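Student Robotics Club Opens Its Second Term

The Shiferaw College Robotics Club has resumed its program for the year, with the tabletop handling project continuing as its principal activity. The project forms part of the Plirnier Schools Challenge, in which teams prepare a robotic gripper to carry out simple kitchen tasks using ordinary household items.

Members are working in pairs under the supervision of Ms Nuria Nigatu. Each pair is responsible for planning a task, guiding the gripper through it and keeping a written log of every attempt. The club has set itself a target of 200 logged attempts before the regional round in July. Pairs change over every 60 minutes so that all members have equal time at the table.

The current task centres on a metal bowl holding a pale, grain-like material, with a steel cup and a white tray set out on the same table. 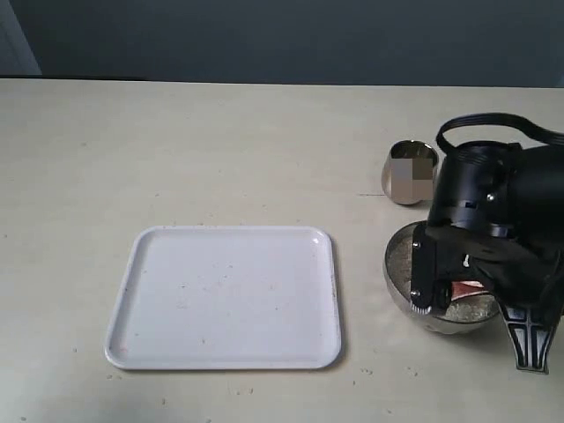
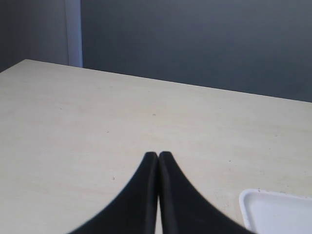

The gripper and the white tray, seen from two viewpoints during work on the handling task.

Tumaini Athumani told the newsletter that the hardest part of the project so far had been learning to slow down. Most of the early errors in the log, Tumaini said, came from closing the fingers too soon, and the team now agrees on a starting position before anyone touches the controls. Tumaini added that newer members should not be put off by the programming, as much of the work is careful observation and good note-taking.

The club's written report will be marked alongside its practical results. Mihret Shiferaw and Letay Tekleab are editing the report and ask that all log sheets be handed in at the close of each session, signed by both members of the pair.

Membership is open to students in all year levels, and no previous experience is required. Enrolment forms are available from the front office and must be returned by 11/01/2020. Enquiries may be directed to Ms Nigatu.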